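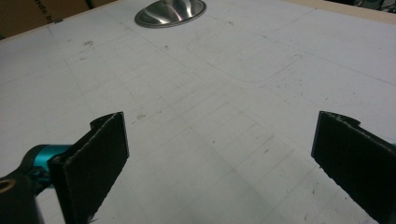 Spent most of January 2022 on the part of Ravine that decides where the table is. Posting notes as I go because people keep asking why a plane fit took me this long.

The camera rides on the gripper, so everything is seen at a low angle. The near side of the table gives good depth. The far side is mush, and the fit tilts to follow it.

First version was plain RANSAC on the whole cloud. It was fine on a bare surface. Add a steel bowl and you get a blob of returns below the tabletop, which pulls the plane down with it.

Two fixes. Mask anything with saturated pixels before the fit, and weight points by range. The second one did more than the first.

Next was the pencil grid. We use it for checking, not for tracking. The lines are faint and they fade out into the scuffs, so the line detector finds plenty between the fingers and very little towards the edges.

I tried CLAHE before the detector. More grid lines, but also every smudge and half-erased mark on the table. Took it out again.

What worked was fitting a homography to the cells we trust, projecting the rest, and only then looking for line support near where a line should be. Old trick, still good.

Test set is 358 views. With the old code 16 of them failed the plane check outright. With the new code it's 2, and both have the bowl very close to the lens.

Kam-wah Shih asked whether the fingers themselves get into the cloud. They do. They're matt black so depth on them is patchy, and the patches float. There is now a static mask per gripper, loaded from the config with the hand-eye transform.

If you change the fingers, regenerate the mask. I lost an afternoon to a stale one – the planner thought there was a wall in front of the hand.

Planner side: Undadier now takes the plane with its covariance instead of a bare height. Approach speed drops when the covariance is large. Slower on the far side of the table, which I can live with.

The change is in commit 1226 on our internal counter, for those of you on the Bragança branch. Kinance users need to rebuild the message types first or the node starts and then sits there.

Still open: rounded pencil outlines. The detector breaks the curved corners into short segments and some of those get voted in as grid. Length threshold helps a bit. Will try rejecting on curvature next.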